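Two Sets of Fingers, One Tired Arm, and a Very Long Evening

I promised some of you a proper write-up of the finger comparison, and then I went on vacation and forgot all of it, so I've been back through my notebook with a big mug of coffee and this is what I've got.
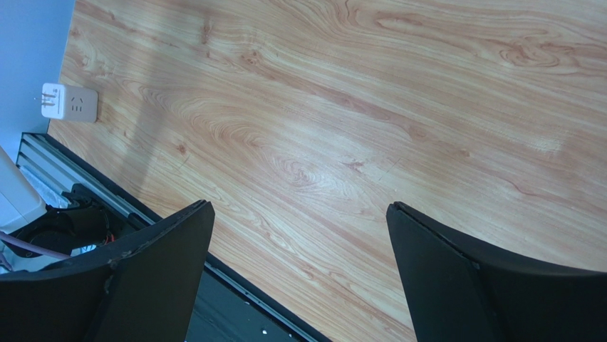 Which fingers, and why I bothered

For anyone new around my blog, I have a small desktop arm that I've been fussing with for longer than I'd like to add up. It came with a two-finger gripper that is fine for blocks and foam and other polite objects. What I want it to do is pick up small, annoying household stuff: dice, bottle caps, a pencil lying flat, the little plastic clips from bread bags. So I ended up with 2 sets of fingers to try. One is the Carance set, wide and flat at the tip. The other is the Stamden set, narrower, with a slight curve inward (they look a bit like bird beaks and I'm fond of them already).

The wrist camera stayed the same the whole way through, and so did the controller settings, apart from one change I'll confess to further down. I've learned that if I let myself tune things as I go, I end up comparing my own moods!

How the trials went

I ran 30 pickups with each set, same objects, same order, same starting pose. The arm goes to its look-down position with the fingers wide open, takes a picture, picks a spot, and goes in. I wrote a plus or a minus in the notebook each time and tried very hard to be fair to both.

The Carance fingers were lovely on anything with a bit of height. Bottle caps standing on edge, dice, a wine cork, all of it came up straight and stayed put. The pencil was another story. The tips are thick enough that they land on either side and then sort of skate over it, and I lost count of how many times I said "oh, come on" to a piece of plastic.

The Stamden fingers got the pencil on the first try and I whooped loud enough to wake the dog. They were pickier about lining up, though. If the arm came in a hair off center, a die would pivot and pop out sideways, and I spent a fair bit of that evening under the bench looking for it.

The camera part

My bigger surprise was how much the fingers matter to the camera. Wide fingers take up a lot of the view at the bottom, and the software has to work with whatever table is left between and beyond them. With the narrow set I got more table to look at and the picks near the close edge improved quite a bit.

Glare is my other headache. A pale tabletop and a bright room will wash out one side of the view, and the wood grain has swirls in it that my detector was convinced were objects. It went after one knot again and again, very sincerely, like a cat after a laser dot. I asked Arvo Riihimäki about it (he's been at this far longer than I have) and he told me to train on pictures of the bare table, lots of them, before showing it anything else. I had 2,819 pictures by the time I ran out of patience. I'd been aiming for 3,000. The swirl-chasing has mostly stopped, so I'm calling that close enough.

My confession

Partway through the Stamden run I lowered the closing force, because I was worried about the tips. I should have started over and I didn't. So take the dice results with a pinch of salt, and if I get some free evenings in August I'll run that half again with the force put back.

For now the narrow ones are staying on. I've also got my eye on a Honkanen controller that a reader wrote in about, and there's a soft-tip kit from Clurnivik that would probably sort out the popping dice. If you've used either one, please leave me a comment, and tell me what you were picking up with it, too!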